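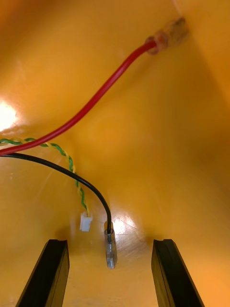 Before you connect your Holora garden lighting controller, please find a comfortable spot, put the kettle on if you like, and give yourself an unhurried hour. Most of the trouble people have comes from rushing the cables. It helps enormously to pick out one cable by its colour and follow it with your eye from end to end, much as a bright red wire stands out against a yellow-orange wall, before you move on to the next.

## 3. Connecting the lamps

1. Switch off the supply at the wall and pull out the plug. Wait until the little display has gone completely dark.
2. Lay out your lamp cables in the order you'd meet them walking down the garden, nearest the house first. Tie a paper label to each one (a luggage tag does very nicely).
3. Wipe out the storage bin before you put any spare cable away in it. Grit has a way of working itself into plugs over the winter, and a scuffed bin is perfectly all right so long as it's clean. 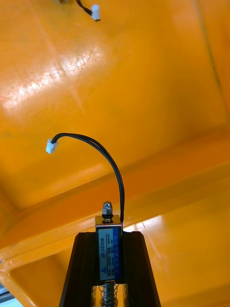
Elias Akl wrote to tell us that he leaves an extra loop of cable beside every lamp, and that he was very glad of it when he came to move his border back in August. We think it's a lovely idea, and have added it as the next step.

4. Leave a loose loop beside each lamp, roughly 209 mm across. Don't pull it tight or bend it sharply.
5. Push each plug into its socket until you feel it click, then give it a gentle tug.

**Note:** The Clillden model has five sockets and the smaller Rineo has three. Unused sockets must keep their rubber caps on.

**Caution:** Never join two controllers together, however tempting it may be in a long garden.

6. Keep twisted pairs twisted right up to the plug, and untwist only as much as you need for the terminals.
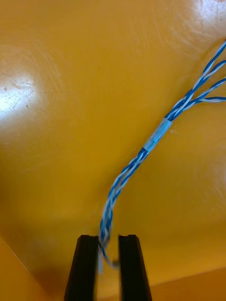 ## 4. Setting the evening timer

Plug the controller back in and hold down the moon button until the clock flashes. Set the time first, then choose when you'd like the lamps to come on, and press the button once more to save it.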